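The Ranville Inventory

1. Receipt

The lot from the Ranville house came to the second floor in one delivery. Myrtle Schumacher signed for it and wrote the date at the top of the sheet: 13 Sep 2020. Under "Condition on arrival" she wrote "boxed, labels partly missing." Under "Value" she wrote nothing. The estate had asked for a value by February, and she disliked putting down a figure before the lids were off.

The contents were small parts. The late owner had repaired clocks for the Prarenitz railroad and afterward for anyone who carried one to his door. He kept screws, springs, hands, pivots, and a quantity of items he had described in his own ledger as "good." The ledger ran to 500 lines. It did not say what the items were good for.

Schumacher's procedure had four parts. Open the container. Compare the contents with the ledger. Record the difference. Close the container. She had used it on coin collections, on a dentist's cabinet, and on the Geltell button stock, which took a winter. It had never needed a fifth part.

Jalen Szabo was assigned to her for the duration. He had come from the Nakamura office, where inventories were done by weight. He asked on the first morning whether these could be done by weight. She told him that a spring and a handful of screws could weigh the same, and that the estate would want to know which it had been left.

2. Working arrangement

The procedure called for a large table, good light, and no drafts. Springs of the smaller sizes would move if a door was opened quickly. Schumacher put this in the written instructions and Szabo initialed it.

Containers were to be brought to the table one at a time. The lid was to stay attached and upright while the contents were examined, so that no lid could be returned to the wrong box. Any printing on the lid was to be copied out before anything was touched. Where the printing was too faint to copy, the word "faint" was to be entered, and no guess made.

Szabo thought this last rule was excessive. He had found that with a little patience most faint words could be worked out. Schumacher showed him a line from the Geltell report in which a worked-out word had cost the firm 800 dollars and an apology. He initialed that too.

By the end of the first week they had a rhythm. One person read, one wrote. They changed places at noon. The room carried on its other business in the meantime – typing, telephone calls, people sitting down to wait and getting up again – and none of it was entered in the record.
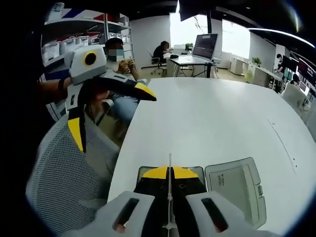 3. The discrepancy

Line 212 of the ledger read: "One hand, hour, blued. Not for sale." The entry gave no maker. It was the only line in the book with a condition attached.

The matching container held no hour hand. It held a folded slip of paper, and the slip said "Lent."

Szabo read it aloud twice. Schumacher asked him to spell it, which he did. She then looked for a column in which a loan could be entered. The form had columns for present, absent, damaged, and surplus. It had been designed by a person who expected objects to be in one of those states.

"Absent," Szabo said.

"It isn't absent. He knew where it was."

"He's dead."

"The ledger isn't."

They went through the correspondence file, which was not strictly part of the work. There were 12 letters in it. Most concerned mainsprings. One, undated, was from the stationmaster at Prarenitz, and thanked the owner for the hour hand, which fitted well enough, and would be returned when the proper one arrived. The stationmaster hoped this would not be long.

Schumacher telephoned the station. The call was passed to a ticket clerk, who put down the receiver and was gone for several minutes. The clerk came back and reported that the clock over the platform was running, and that its two hands did not match. The clerk had always supposed it was a style.

4. Entry

The form did not allow for notes of more than 200 characters. Schumacher wrote three drafts before she had one that fitted. Szabo counted the characters, and then counted them again with the spaces.

The entry for line 212 reads: "Hour hand, blued. On loan to Prarenitz station, in use. Replacement part not yet received by borrower. Lender's slip retained in container. Recommend loan be continued."

Under "Value" she left the space blank. Szabo pointed out that the estate would query it. She said that they could, and that she would be at her desk.

He put the slip back as it had been folded, closed the lid, and pressed the catch until it clicked. Then he went for the next box – line 213, screws, assorted, good.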